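### 3.2 Workspace and sorting task

The arm was assembled in a shared workshop in Zuleck from white plastic parts and hobby servos, following the open Arkura drawings with changes to the wrist and fingers. It is controlled by Mok, a small program we wrote for the purpose, which runs on an ordinary laptop. The base stands at the far side of a wooden table, and all objects are placed within 560 mm of it. No part of the table was painted or covered to help the camera, apart from a light grey mat near the base.

The task uses blue and red wooden cubes and two round plates, one with a red rim and one with a blue rim. Cubes of either colour may be on either plate at the start of a trial. An instruction names a cube colour and a destination, and the arm has up to 30 seconds to respond before the trial is stopped.
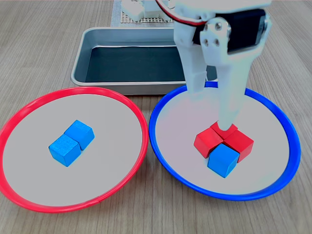
**Figure 4.** Gripper at the blue-rimmed plate, with one finger touching the rear red cube. Two blue cubes lie on the red-rimmed plate; the tray behind is empty.

Closely grouped cubes, as on the right in Figure 4, were the harder case. A finger needs a gap to enter, and cubes that touch at odd angles leave very little of one. Our first fingers were too thick at the tip and pushed the whole group across the plate. The present pair was reprinted in July with a narrower profile – the mounting holes were left where they were, so the servo bracket did not have to change.

We ran 100 trials with grouped cubes. In 14 of these the gripper closed on two cubes at once, and these were counted as failures even when the right cube was among them. Plate position was not fixed between trials. Settings for the wrist and finger servos are kept in the Gukico file described in Section 3.4.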